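October
By Pramila Sisodia

Fodix says its sorting arm learns a new item "in an afternoon." I spent an afternoon at the Heywood site watching somebody teach it one, and I have questions.

The teaching is done by remote control. Irina Vasiliu sits with a controller in each hand, moves her wrist, and the arm moves its own. Every run gets saved, good or bad, and she marks the bad ones afterward. The target for one item is 105 clean runs. She got to 50 before the shift ended, so the afternoon in the brochure must be a longer one than mine.
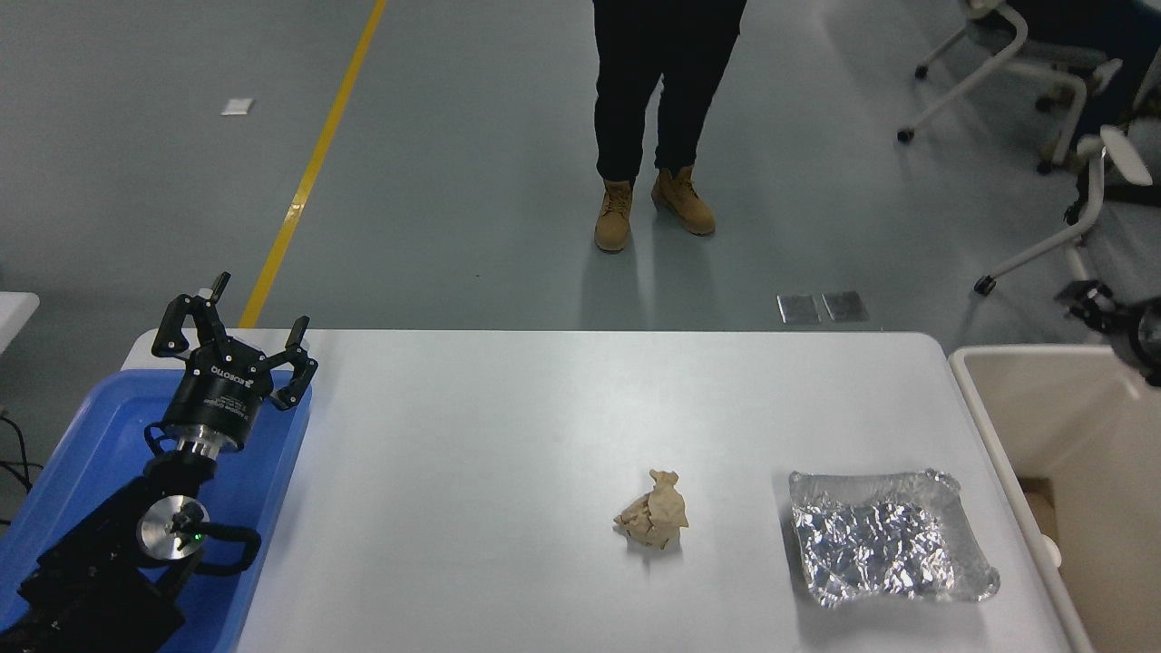
Packing waste is the item group they picked first, and I can see why a sales team would like it. Crumpled paper doesn't break and doesn't cost anything. It also never has the same shape twice, so I asked Irina how much of what she teaches on one wad carries over to the next. "Some," she said. "Ask me after foil." Fair enough, but the order form doesn't have a box for "some."

Then there's the labor. Stanska has been told to plan on 920 runs for the full list of items, all of them driven by a person who could have cleared the table by hand in the meantime — several times over, I'd guess. Maybe that pays off by spring. I'd want to see the arm do 3 full shifts with the controllers put away in a drawer before I signed anything.

Fodix has promised us the failure counts along with the success rate. I'll print both when they come. Readers at the Lerkholm plant who have tried the same setup, please write in, especially if it went badly.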